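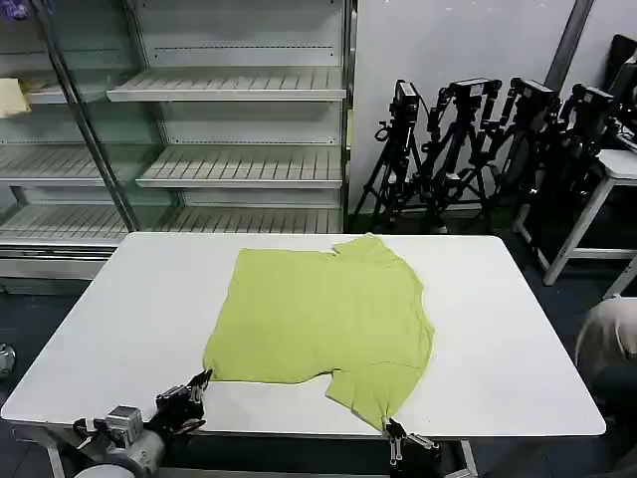 **Can a machine fold laundry yet, in a way that's worth having?**

Posted by Zuzana Brabec, 2019-09-30

I do the washing for a small guest house and for a swimming club, which between them come to more than 200 items in a busy week. Towels and sheets I don't mind. The T-shirts are what eat the evening. They are all sizes, half of them come out of the dryer inside out, and the club wants them folded with the print on top so the kids can find their own.

My brother-in-law keeps telling me there will be a robot for this by December and I should stop complaining. I have looked and I can't find anything I could buy. I can find videos, but they are usually speeded up and I can't tell what has been left out. Is there anything that can take a T-shirt from a basket and fold it? If not, what is the hard part? I would have thought that if a machine can weld a car it can manage a shirt.

Space is tight, so please don't suggest anything the size of a van.

---

**Vratislav Pešek**

Not for your kind of work, no. I looked after flatwork machines in a hospital laundry for 15 years, so I can tell you where the line was there.

Sheets and towels have been folded by machine for a long time. Somebody feeds the edge in straight, the belts take it, and it comes out the other end in a stack. We also had a shirt folder, and it was quick, but a person laid every shirt on the plate, face down with the sleeves out. The machine did the easy bit.

A car door is the same shape every time it comes down the line. A T-shirt is a different shape every time you put it down. The machine has to work out which lump is a sleeve and which is the hem, pick up one layer and not two, and then cope when the whole thing shifts as it lifts. You do this by feel and don't notice. Most grippers feel very little.

There are research setups with two arms that fold shirts on a table, and the folding part can look tidy.
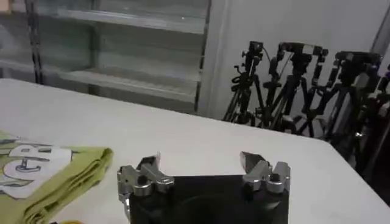 *Photo: Anežka Sokol*

With any folding demonstration, ask these before you believe it:

- Did the shirt start in a heap, or was it already spread out?
- Is the film at normal speed?
- How many shirts in a row, and were they different sizes?
- Who turns them the right way out?
- Who takes the folded one away and puts the next one down?

If the answer to the last two is a person, you haven't saved a person. For a guest house I would put the money into a second dryer and take the shirts out while they are still warm.

---

**Esther Ndung'u**

Get a folding board. Mine is plastic, three flaps, cost very little and hangs on a nail. It won't do the job for you but everything comes out the same width, so the piles don't fall over. Lay the shirt print side down and the print ends up on top.

Also ask the club to hand them in the right way out. Ours ignored the notice for a month and then mostly did it.

---

**Alžběta Brabec**

He says that about December every year, Zuzana. Last time it was windows.

I don't agree with Vratislav that it's only the easy bit though. If I had something that folded while I sorted, even slowly, I'd take it. Slow is fine overnight. The trouble is price and who comes out to mend it.

---

**Zuzana Brabec**

Thanks all. Board ordered. Vratislav, did the shirt folder you had take children's sizes, or did the plate have to be changed?

---

**Vratislav Pešek**

You changed the plate. We had 2, and the small one was still too big for anything under a teenager. We did those by hand.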